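제4장 벽지와 실내 마감

학습 목표
벽지의 종류와 무늬 반복의 원리를 이해한다.
벽 면적에 따라 필요한 벽지의 양을 계산한다.
마감재를 고를 때 확인할 항목을 정리한다.

벽은 실내에서 가장 넓은 면을 차지한다. 그래서 같은 가구를 두어도 벽의 색과 무늬에 따라 방의 인상이 크게 달라진다. 이 장에서는 종이벽지와 실크벽지, 직물벽지의 차이를 살펴보고, 무늬가 있는 벽지를 시공할 때 생기는 문제를 다룬다.

무늬벽지에는 반복 단위가 있다. 같은 무늬가 다시 나타나기까지의 세로 길이를 리피트라고 하며, 리피트가 길수록 이음매를 맞추면서 잘라 버리는 양이 늘어난다. 다마스크 계열은 메달 모양의 큰 무늬와 덩굴 잎이 이어지는 형식이 많다. 무늬가 띠를 이루는 벽지는 모서리에서 띠의 높이가 어긋나면 쉽게 눈에 띈다.
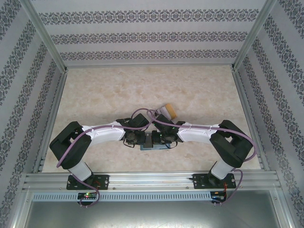 무늬가 큰 벽지는 좁은 방에 쓰면 안 된다고 배웠다는 것이 Baek의 의견이다. 그는 벽 전체에 바르면 답답해 보이므로 한 면에만 쓰는 편이 낫다고 하였다. 이 의견은 현장에서 자주 듣는 말이지만 늘 맞지는 않는다. 바탕과 무늬의 명도 차가 작으면 여러 면에 발라도 부담이 적다.

벽지의 양을 구할 때는 먼저 벽의 둘레와 높이를 잰다. 창과 문의 면적은 빼되, 무늬를 맞추는 데 드는 여분을 더한다. 이 장의 연습 문제에서는 폭 500mm인 가상의 견본 대신 Premeo 견본책에 실린 제품을 기준으로 삼는다. 이 제품의 폭은 1,000mm, 리피트는 383mm이다. 벽 높이가 같더라도 리피트가 다르면 한 폭을 자르는 길이가 달라진다.

생각 열기
1. 지금 있는 방의 벽지에서 리피트를 재어 보자.
2. 모서리에서 무늬가 이어지는지 살펴보고 결과를 적어 보자.

4.1 벽지의 종류
벽지는 표면의 재료에 따라 나눈다. 종이벽지는 통기성이 좋고 값이 싸지만 오염에 약하다.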